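The Long Gray Afternoon

How one small paint company talked a whole town into the color of wet slate

The first thing Eduardo Tolentino tells me is that he does not sell gray. He says this standing in a shop with 156 sample cards on the wall, most of which are gray. "We sell moods," he says, and hands me one called Ignacio. It is gray.

Tolentino opened Lusine in a former tire store in Brititz, a town whose earlier contributions to taste include a pink bank. Back then people painted their living rooms beige and got on with their lives. Then a real estate agent ordered a very dark shade, put it in a split-level with bad plumbing, and sold the place by dinner. Within two years Lusine had mixed 3347 orders of the stuff, and you could walk into half the dens in town and lose your keys until spring.

The paint has a name, of course. Suvness came out of a long evening and a short dictionary. I asked what it meant. Tolentino said it meant 643 orders in December.

I came prepared to make fun of all this and went home with a quart. My hallway had been yellow for as long as I had owned it, a yellow that made guests ask if I was feeling well. Two coats later it had dignity and I could not find the light switch. My wife said it was like living inside an expensive umbrella.

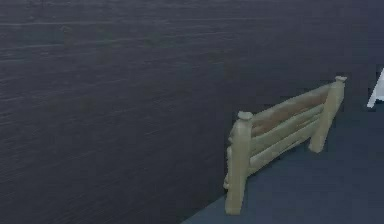
Dark paint is fussy stuff, and the people who love it talk about it the way others talk about sourdough. They worry about roller marks and lamps. The worst arguments are over what goes underfoot. One camp wants pale wood and a rug. The other would run a blue-gray floor straight up to a charcoal wall, faint streaks and all, and let the two fight it out along the baseline. Tolentino belongs to the second camp, though his own kitchen, I noticed, is white.

He is working on something new, and he brought the can out from the back with both hands. It cost him 600 dollars in test batches. He pried up the lid and waited for me to say something.

It was beige.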